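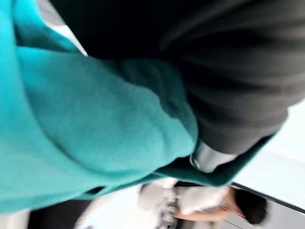
Zurkine knitted tops, teal and charcoal

The Zurkine is our plain knitted top for the colder half of the year. It is made in a fine knit with a soft, slightly fuzzy surface, and it comes in two colours: teal and a dark charcoal which looks almost black in the evening. Many customers take one of each and wear them in turn.

Teal is a difficult colour to show on a screen. Where the light falls on the cloth it goes towards aqua, and in the folds it becomes deeper and more quiet. If you are not sure, please write to Elfriede Bachmann in our Wultness shop and she will post you a small piece of the knit free of charge.

Material and fit

Wool with 20 per cent cotton. The cut is straight and a little long in the body, so that it stays in place when you bend or lift your arms. The sleeves are also long, and most people fold them back once. Between two sizes, we advise to take the smaller, as the knit gives a little with wearing.

Washing

Wash at 30 degrees or less, inside out, with a liquid soap for wool. Keep the two colours apart for the first three washes — the charcoal can give off some dye at the beginning. Do not wring it. Roll it in a towel, press, and dry it flat, away from the radiator.

Folding and keeping

Please do not hang the Zurkine on a hanger, the shoulders will grow. Lay it face down, bring both sleeves to the middle, and fold the body twice from the hem. In a drawer of 15 cm height you can keep nearly 18 of them if they stand upright side by side, but four or five is more comfortable for the wool.

Small balls of fibre may come under the arms in the first weeks. They can be taken off with a wool comb.

Repairs

Ferdinand Riedl mends our knitwear himself in the workroom at Stulcombe. Holes up to the size of a coin are usually possible. Send the top clean, and mark the place with a thread in another colour. In December the waiting time is longer.

Related items
Riedl wool comb
Zurkine scarf, charcoal
Wultness bed socks
Stulcombe mending yarn, teal
Liquid wool soap, refill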